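Chapter 2
Planning a Path in Simulation

A planner needs a map, a goal and a model of the arm. In this chapter we use Skevo, the simulator introduced earlier, and write our first motion planner for it.

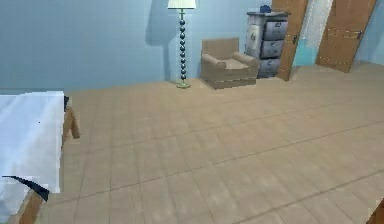
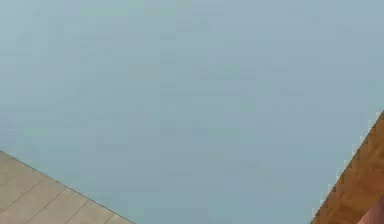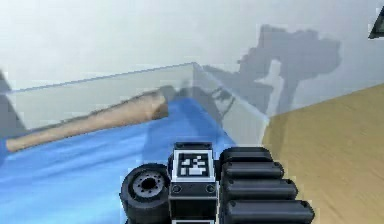
Section 2.1 covers how a pose is stored. Section 2.2 builds the collision checker, and the full program comes to 293 lines. You will need the Samesby room files and a working copy of Eveo. Readers who have used a graph search before may skip the first two exercises.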